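Notebook, March - equipment planning, second pass

Picking up where I left off before lunch. Flora wants a number for the arm by the end of the month and I keep handing her paragraphs instead, so this entry is me trying to get to a number. Itzel, Nicanor, scribble in the margins if I have anything wrong.

Where we are: the Gondel quote came back at $2432 for the wrist camera kit, which covers the camera, the bracket and the cable set. It doesn't cover the calibration plate (another 400, ouch) and it doesn't cover shipping, which they will only tell us once we give them a delivery address. I gave them the address twice. Valeriano says to call them and stop emailing, and he's probably right, he usually is about suppliers.

Zonbridge has something similar, cheaper on paper, but their bracket only fits the newer flange and we'd need an adapter. Nicanor thinks he could mill one in an afternoon. I love the optimism! I also remember the last afternoon job, so I'm putting two days of shop time against it in the sheet, and if he beats that I will happily buy the coffee.

The bigger question is whether we need one camera or two. I've been going back and forth on this all week. One on the wrist is fine for picking, and it's what everybody quotes you for by default. But the wrist view is only as good as wherever the wrist happens to be pointing, and I wanted to see how bad the bad views get before we commit. So I spent the morning in the simulator with the Collado room model, hopping around between viewpoints and saving the ones that made me wince.

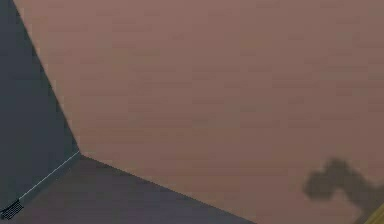 Sim view, Collado room. Mostly wall and floor planes, vent grate at lower left, blurry shadow on the right.

I like this one as an argument (well, I don't like it, but it's useful). There's a big plain pinkish-brown surface taking up most of it, and almost nothing on there for a feature tracker to grab. The corner where the three surfaces meet is crisp, and so is the white trim running down to the vent, so you'd get some lines to hold on to, but I wouldn't want to estimate a pose from that and then move anything expensive. The bit of yellow in the bottom right is too small a piece to tell me anything.

The shadow bothered me more than the blank area did. It's soft and lumpy and sits right on the plain surface, and it looks to me like part of an arm or a gripper. A simple segmenter could easily decide that's an object. Itzel, didn't you have a mask trick for this on the Pronanbridge job? If it carries over, it saves us from budgeting for extra lighting, and I'd rather spend that money on a second viewpoint.

So my leaning right now is a wrist camera plus a cheap fixed one up on a post. The fixed one doesn't need to be fancy. We have 5 old board cameras in the drawer under the soldering bench and at least one of them ought to be good enough for a coarse look at the workspace. I'll test them before I write that down as a saving, though, because last time I counted drawer stuff as budget Flora made a face.

Other lines for the sheet, so I don't forget them:

Cable chain. The old one is too short if the arm goes on the taller base.
Spare fingers for the gripper, at least one set. We chew through them.
Training time for Fulgencio, who will be running it most days and shouldn't have to learn it from my notes.
A proper e-stop box. The loaner has to go back.

Service contract: skipping it for year one, unless Gondel bundles it. Valeriano disagrees and wants that recorded, so it's recorded. His point is that the first year is exactly when we'll break things. Mine is that the warranty covers most of what we could break without really trying. We'll see what the fine print says once they send it over.

4:30 pm - called Gondel. They do have our address. Shipping figure promised for tomorrow morning, and they'll ask about a discount on the calibration plate if we order it together with the kit. Nicanor is measuring the flange now so we can rule Zonbridge in or out before I fill in the last column.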